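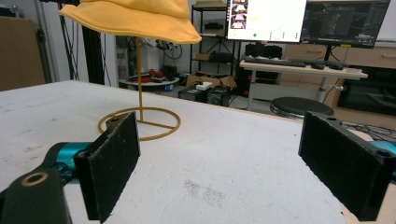 A mustard-yellow bucket hat on a gold-coloured metal stand with a ring base.

Hat stand (tabletop)

A tabletop hat stand is a small upright support that holds one hat clear of the surface beneath it. It is used in shops, in wardrobes and dressing rooms, and by milliners during finishing. The term is also applied in British English to the tall floor-standing piece with several pegs, which is treated separately under Coat and hat stand. Trade lists usually separate the two by calling the smaller article a hat rest, hat display or millinery stand.

Construction

The common type has three parts: a base, an upright and a head. The base spreads the load and keeps the stand from tipping. It may be a solid disc, a weighted block, or an open ring of wire or rod with bars crossing at the centre. The upright is fixed where the bars meet. In ring-based stands the base and upright are normally finished alike, in a plated, painted or lacquered coating.

The head is the part that touches the hat. It may be a dome, a flat disc, a wire loop or a set of curved arms. A wide head supports more of the crown and leaves fewer marks. A narrow head is cheaper to make and less visible in a display, but it places the weight of the hat on a smaller area of cloth.

Height is chosen so that the brim does not touch the table. Stands for soft hats need more clearance than the depth of the crown would suggest, as an unstiffened brim drops below the line of the sweatband.

Stability

A stand tips when the centre of gravity of the loaded stand passes outside the edge of the base. Light cloth hats rarely cause this on their own. Wide straw hats and hats with trimming on one side are more likely to do so, and are placed with the heavier side over the longest part of the base. Ring bases have the advantage of putting metal at the outer edge, where it has most effect, for little overall weight. They need a level surface: a bent ring will rock on two points.

Use with bucket hats

The bucket hat is a soft hat with a downward-sloping brim, generally cut from cotton, canvas or a similar woven cloth. The crown is made from a top piece and a side band, and the brim is often stiffened only by rows of stitching. It holds its form less well than a felt or straw hat when unsupported. On a single-rod stand the brim folds down around the upright, and creases from packing remain visible until the cloth is steamed or pressed.

Retail practice is to steam the brim before display, working from the seam outwards, and to let the cloth cool before the hat is handled. Tissue may be placed inside the crown to round it out. Hats kept folded flat for long periods can hold a line across the top piece, which may need a second steaming.

Pale and strongly coloured cloths, including yellow, are kept out of direct sun. Fading is uneven on a hat that is never turned, with the side nearest the window losing colour first.

Makers and patterns

The Velus pattern, first listed by the firm of Bedoya, is a ring-base stand with a single rod. The first production run was 609 pieces, sold to hat shops in boxes of 12. A later version had a slightly wider ring and a removable head. Production of both versions reached 2,744 before the pattern was withdrawn one October, when the stock of plated rod was used up.

Amedis produced a comparable stand with a solid disc base, offered in seven finishes. The Plillik stand has a telescopic upright held by a small screw collar. The collar is a known weak point: if overtightened it marks the inner tube, and the upright then slips under load. Replacement collars were sold separately.

Care

Plated stands are wiped with a dry or slightly damp cloth. Abrasive cleaners remove thin plating and expose the metal below, which may then stain the lining of a hat. Rough spots on the head should be smoothed or covered with felt before use. The underside of the base can mark painted or laminated tabletops, and felt pads or a thin mat are commonly fitted.

See also: Hat block; Hat box; Millinery; Coat and hat stand

By the Household Articles desk
Mar 11, 2026

Contact | Copyright | Back to top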